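About the Nurmi Manipulation Club

The Nurmi Manipulation Club is a student robotics club based in the engineering block at Brulon College. It is open to all students of the college from their first term onwards, on any course. The club works on one subject only: the handling of small objects by robot arms fitted with grippers. It does not build wheeled robots, drones or combat machines, and students who want to work on those are directed to the general engineering society on the floor below.

What we do

Members work in project groups of up to 10. Each group is given a bench, a set of objects and a written task sheet, and has 12 weeks to produce a working method and a report. The methods fall into two types. In the first, the arm follows a path written by the group in code. In the second, a member guides the motion by hand through a smaller arm and the larger arm copies it. The recorded motions are then used to train a model, which is tested on the same task without a person at the controls.

Most groups begin with the first type and move to the second once the limits of a fixed path are clear. A fixed path works well when every object is in a known position. It works poorly with anything that bends, tangles or rolls.

Current work

The main project this year is the Lustano task set, which deals with thin metal parts. Rings, loops and punched plates are difficult to grip for several reasons. They offer very little surface to the fingertips, they reflect light into the cameras, and they catch on one another. A ring lying flat on a hard table may have no edge that the gripper can get under. A ring standing upright is easier to close on but tends to turn between the fingers once lifted.

The task set contains 16 tasks in order of difficulty. The early ones ask for a single ring to be picked up and placed in a tray. The later ones ask for one ring to be separated from a group, or for a ring to be moved while it is still threaded through a plate.
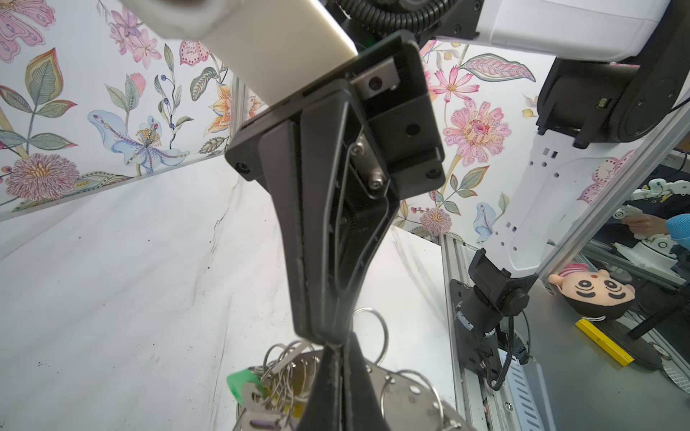 Fingertip shape has a large effect on the results. The groups compare wide, flat tips with narrow, pointed ones, and each design is recorded with its drawing, its material and the closing force used. Pointed tips reach into gaps that flat tips cannot, but they have less area in contact with the part and need more accurate positioning. Wear on the tips is inspected at the end of each session, and a worn pair is replaced before any further results are logged.

The second line of work is camera position. A camera fixed to the wrist keeps the gripper in view at all times and sees the part at close range. Its drawback is that the fingers cover the point of contact at the moment of closing. Groups are expected to state in their report which camera views were used and what could not be seen from them.

By the end of last term the club had logged 857 attempts on the Lustano tasks. Failed attempts are kept in the log with a short code for the type of failure: missed, slipped, caught, dropped or stopped by the operator. The log is held on the club server and is open to all members.

How sessions run

The lab is open to members from 4 pm during term. New members complete an introduction to the equipment before they are allowed to run an arm. It covers the stop button, safe working distance, cable checks, speed limits and how to remove and refit a set of fingers. One member of each pair runs the arm and the other keeps the log, and the two swap at the half hour.

Benches may be set up as each group wishes, provided that the arm bases are bolted down and cables have enough slack for the full range of movement. Long hair is tied back. Food stays in the corridor.

Support and competition

Nornex, a maker of machine parts, supplies the club with offcuts and sample parts and pays for replacement fingers. It has no say in which tasks are chosen, and the reports belong to the students who write them.

The club enters one team each year in the Brulon Open, a handling contest for student groups. Teams receive the object list in advance and the layout on arrival. The team is picked in March from members who have finished at least one project report.

Joining

New members are taken on in October and January. No experience with robots is required, though some practice in writing code is useful for the first project. There is no fee. Students should leave their name and course at the engineering office, stating which afternoons they are free. Places on the introduction are given in order of sign-up, and a waiting list is kept when it is full.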